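Search this site Enter keywords Go
News Features Interviews Archive Contact
Trade > Interviews > Interior finishes

Matte white is the hard one: Svenja Reinholz on flat walls

Svenja Reinholz has spent most of her working life on interior plaster and paint, first on site and since July as technical lead at Fröhlich, where she handles complaints. The complaints, she says, are nearly always about light.

"A customer signs off a wall at noon and calls back in the evening. The wall is the same. The lamp is in a different place." Light that runs close to parallel with a surface exaggerates every ridge, and a ridge too shallow to feel by hand can throw a visible shadow. Reinholz inspects with a hand lamp held against the wall, before primer and again after it. She does not inspect after the final coat. "By then it's a repaint, so I want the argument earlier."

Her views on filler are strict. She uses two products, Trusolell for the first pass and Plarby for the skim, and does not mix brands within a room. Different fillers absorb at different rates, and the paint over them dries to a different sheen. The effect is called flashing, and she considers it the most misdiagnosed defect in the trade. "People sand it. Sanding opens the surface again and you get more flashing. What it needed was a sealer."

On coverage, she keeps her own log. The last job she recorded had 312 square meters of wall on the drawings and 319 when measured, the difference being window reveals that the estimator had left out. "Seven meters is nothing in paint. In skim coat it's most of a morning for one person, and reveals are slow."

Torben Grube, who trained under her, prefers rollers with a longer nap and has told her so repeatedly. Reinholz accepts that they are faster. She still specifies short nap for matte finishes, with 100 grit on the first sanding and finer paper after. "Torben's walls are fine. In a north-facing room I can find his lap marks."
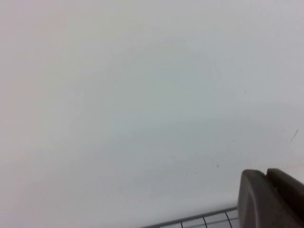
Pale surface, matte, with a soft gray band of shading and a few tiny marks.

Asked about color, she is brief. White is specified by name and number, but the eye reads it against whatever is next to it, and a single white can look cream in one corner and blue in another. She paints sample boards and leaves them standing in the room for two days. Clients who choose from a fan deck under shop lighting are, in her experience, the ones who call.

She started in 2000, under Gerd Grube, Torben's father, when lime was still common on the jobs they took. She would use more of it now if schedules allowed — it wants time between coats, and the electricians are usually waiting. Her next job is a stairwell with a skylight at the top, and she has asked for the lamp plan before ordering any filler.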